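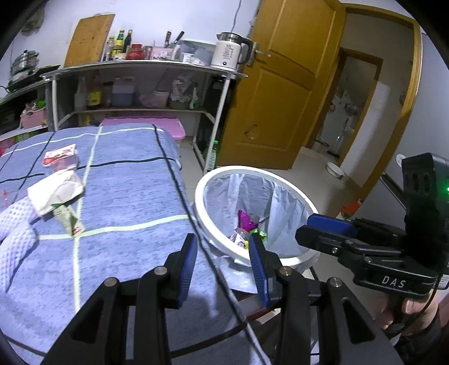 Brostside Check Cloth, blue
Item 853
Made for Fornbridge

I've been selling table covers for long enough that I have a pretty fixed idea of what I want from one, and it's mostly that I can throw it over something and then stop thinking about it. The Brostside is my pick for that. It's a big soft blue cloth with black and pale stripes running both ways, and the check is a large one, so it doesn't go all busy on you once there's stuff on top of it.

I call it a table cloth because that's the shelf it sits on in the store, but half the people who buy it put it on a bed. Huguette Petrenko has one across her guest bed and one on her craft table, and she swaps them around when she feels like it. I have mine on the big table out back where everybody drops their snacks. You know the kind of table! Wrappers, cups, bits of tissue, that one carton that's been sitting there all afternoon. I slide the trash bin right up next to the edge and go at it from there.

What I like about the blue for this is that bright things show up on it. I can spot a red lid or a yellow wrapper from across the room, and when I'm clearing up at the end of a Friday that's all I'm asking for. Clear plastic is harder to see, I'll admit, so have a second look for cups. 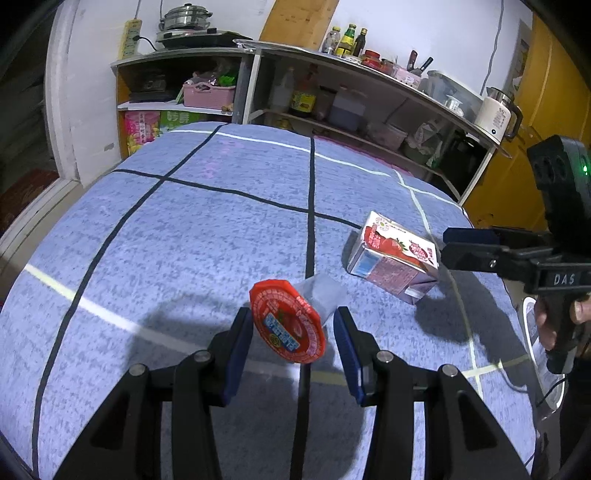

Red lid, clear cup and a strawberry drink carton on the blue.

A few things people ask me:

Size. It's 90 inches on the long side. If your table is a small one you'll get a good deep drop, and you can fold the extra under if you don't like fabric on your knees (I don't).

Washing. Cold, gentle, on its own the first time. Hang it up if you have the space. I've put mine in the dryer on low plenty of times and it came out fine, but the label says to hang it, so that's what I have to tell you.

Crumbs. The surface is a soft, fleecy one, and crumbs do like to hang on to it. Pick up the big stuff first, then take it outside by the corners and give it a good shake. A lint roller gets the rest. If you want something you can wipe down with a sponge, look at the Skalix cover instead - same size, smooth coated top, nowhere near as nice to put your arms on.

Spills. Blot, don't rub. Dale Lavoie on our returns desk wanted me to put that in capital letters, but I think we can all manage without.

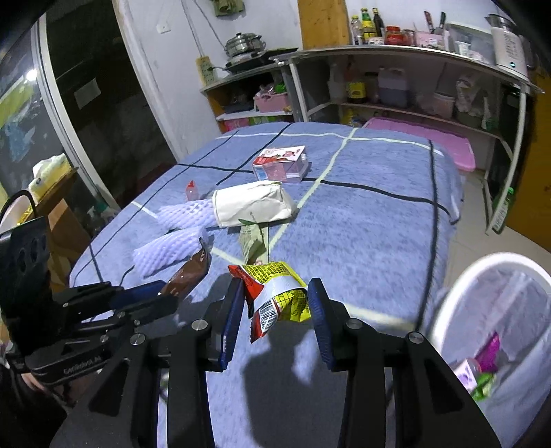 Snack wrappers, lavender foam sleeves and a carton on the large check.

Oh, and the foam sleeves! If you buy fruit that comes in those stretchy mesh ones, save a few. I slip them over jars and little bottles in my storage box, with the cloth folded on top. Karine Lapointe started doing that after she saw mine and now she's got a whole drawer of them.

Folding it is easier with two people, but I do it alone by laying it out on the bed and lining up one of the pale stripes with another. Fold in half that way, then in half again, and roll it up from the short end.

Blue is in stock now. We're getting a gray in May, and I've only seen a swatch so far, so please don't ask me how it looks on a table yet.

Shipping is 9 dollars flat, and you can put up to 6 cloths in one order for that price. Orders in by noon go out the same day. For returns, leave the tag on and write to Dale.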